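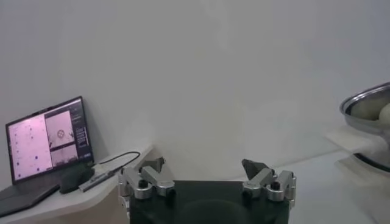
Monday. Ulov, drift in the corners, continued

Picking up from last week's page. Ulov still comes out of the left turn pointing wrong. Right turn fine. Straight fine. Square test on the floor tape: closes nicely going clockwise, ends up well off the start mark going counterclockwise. Same code, same battery, same floor.

Ruled out already, don't do again:
wheel diameter (swapped wheels side to side, error stayed with the side)
tire slip (chalked the tires, tracks are clean)
caster (took it out, cleaned hair off the axle, lots of hair, no change)
gains. Halved them. It got lazier and was still wrong.

So it's counting. Encoders give 564 per wheel turn, both sides, that's from the Darnach sheet and I believe it for the left one. Turned the wheels by hand against the paint mark, slow. Left reads right on the number every time. Right reads right on the number too, by hand. Under power right comes up short. Not by the same amount each time either, so no constant in the code is going to fix it.

Short only when the right wheel is the outside wheel and working hard, so left turns. Fits.
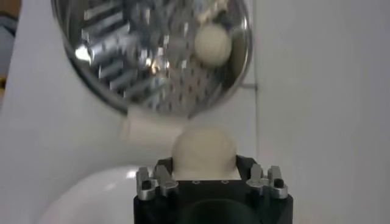
Scope on the right encoder, channel A and channel B, motor on a stand and my thumb on the wheel for load. With no thumb: square, pretty, boring. With thumb: channel A is still ok, channel B has a sag in the high level and the edges have fuzz on them. Push harder and the fuzz gets big enough to cross the threshold. Some edges come through double, some get eaten. Net is short. Would have expected net long from the doubles but the decode throws away illegal transitions without saying anything, so both kinds of bad edge end up as nothing. Who wrote that (me). Added an error counter so it at least says something. The counter sits at zero for the left side and runs up like a gas pump for the right.

Note for whoever touches the decode next: the error counter is in the same struct as the counts, clear them together or you get nonsense after a reset. Lost a while to that before lunch.

Suspects in order of how much I'd like them to be true:
a) bad connector on B
b) ground
c) pull-up missing or too weak on B
d) the encoder itself

Connector: wiggled, reseated, swapped the cable with the left one. Error did not follow the cable. Crossed off a.

Encoder: swapped the motors left to right. Pain, the bracket screws on the right are half stripped, need new ones, put on the list. Error did not follow the motor. Crossed off d. So it's the board. Good, in a way, motors are the thing we can't get more of quick.

Pull-up: measured from B to the rail with power off. Right value, same as on A. Touched up the joint anyway. No change.

Which leaves ground, and yes. Put the scope ground at the encoder header and the tip at the battery negative and there's a hump there every time the motor pulls. The encoder ground on the right goes down the same skinny trace as the right driver's return. On the left the return has its own wide path to the battery pad. Looked at the layout and it's right there, someone (me again) moved the power switch late and squeezed the right side to make space.

Try 1. Wire from encoder ground straight to battery pad, solid core, hot glue. Error counter down a lot, not zero.
Try 2. Same wire plus cut the skinny trace so it can't share. Error counter stays at zero with thumb, with both thumbs, with the wheel stalled. Did not hold the stall long, driver gets hot.
Try 3. Trace cut, wire, plus a 22 ohm in series with B at the processor end with a small cap after it. Didn't need it after try 2 but the edges look nicer. Leaving the resistor in, taking the cap out, cap makes the fast edges lean over and at top speed I don't trust it.

Back on the floor. Counterclockwise square closes. Ran it 5 times, closes every time, close enough that I'd be arguing with the tape. Clockwise no worse than before. Happy with that.

Then put the gains back to where they were and it overshot the first corner like an idiot. Forgot the straight-line trim from last week was still in there compensating for the missing counts. Took trim out. Fine now. The trim should NOT be in the config at all, it only ever hid this. Deleted it from the main copy, if you have a local copy delete it there too.
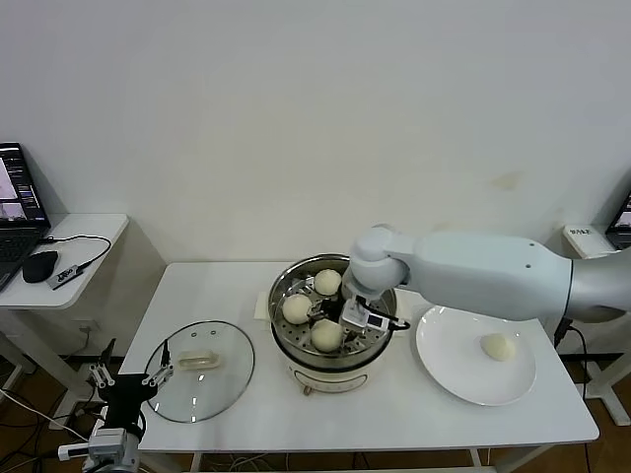

Gripper down in the steamer basket, between the buns.

Rework for the other boards

We have 22 boards from the same batch and every one of them has the skinny trace. Reworking all of them by hand is a morning for two people if the irons behave. Steps so it comes out the same on each:

Power off, battery OUT. Not just switched off, the switch is on the wrong side of the bit we're cutting.
Cut the trace between the right encoder header and the driver return. Cut is in the straight section next to the mounting hole. Two cuts a little apart and lift the piece out with the knife tip, one cut alone can get bridged by solder crud.
Meter across it. Should be open. If it isn't, cut again.
Strip the wire short. Solder to header ground pin from underneath.
Route around the mounting hole, not over it, the standoff will crush it.
Solder to battery pad. The pad soaks up heat, use the fat tip and wait.
Meter header ground to battery negative, should beep.
Dab of glue in the middle of the wire, none on the ends.
Dot of green marker on the corner so we know it's done.

Did 2 so far, the one from Ulov and the spare. The spare took forever, first wire lifted the pad a little on the header. Still works. Marked it so it doesn't go to a student kit.

Left side needs nothing. Please don't "fix" the left side for symmetry.

Also for the handout: the section on encoders says a wrong count is nearly always the decode or a loose plug. Should add a bit about grounds. Maybe with the two scope traces side by side, thumb and no thumb, kids got the idea right away last time when they could push on the wheel themselves and see the line go ugly. Keep it short. The handout is already too long and they skip to the wiring picture anyway.
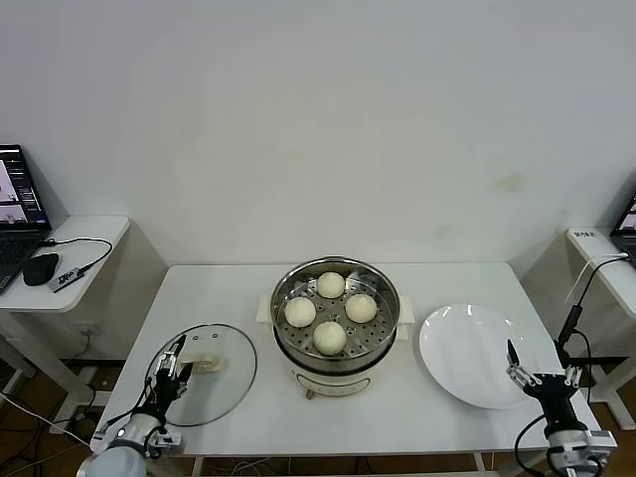

Firmware side, while it's fresh. The decode now does this on an illegal transition: bump the error count, keep the last good state, carry on. Talked myself into and back out of guessing the direction from the last good step. Guessing works great until the wheel reverses, and the wheel reverses at every corner. No guessing.

The status line over serial now prints left count, right count, left err, right err. Printing is in the main loop and not in the interrupt. It WAS in the interrupt in the Dinside branch, left over from somebody debugging, and that alone costs counts at speed on either side. Took it out over there also but have not tested that branch on the floor, only on the stand. If Dinside drives weird, look there first, and tell me.

Blink code: fast blink on the status light when either err goes over zero, stays until reset. Thought about making it stop the robot. No. During a run they'd rather finish crooked.

Battery note, unrelated. The older packs sag enough on a hard start that the processor resets maybe one time in a handful. Looks exactly like a software hang from accross the room. Watch for the boot blink. The packs with the taped ends are the bad ones, put them in the practice bin and keep them away from the timed runs.

To do
new bracket screws, get the longer ones
rest of the rework
fix the board file so the next batch has a proper return on the right, and move that switch back
re-run the square on carpet, only did hard floor
line sensor thresholds again, the lights over the far end of the course are different from ours and the two outer sensors read high. Might be height, the front plate flexes
update the wiring picture with the green dot and the extra wire, or everyone will ask
ask Darnach if the count figure on the sheet is at the wheel or if they rounded the gear ratio. Matches by hand over one turn, haven't checked over many turns, a small rounding would show up on the long straight

Did a quick check on that last one before packing up. Rolled it by hand along the edge of the bench, a long row of turns, lost track of how many partway and had to start over, then the tape ran out. Looks ok but I wouldn't write down a number. Needs a jig, or a drill on the shaft with something counting turns.

Scope probe with the blue ring has a flaky ground clip, intermitent. Don't trust it for any of this. Used the other one for everything on this page except the very first look at channel A, redo that one if the plot ends up in the handout.

Ulov is on the shelf with the battery out.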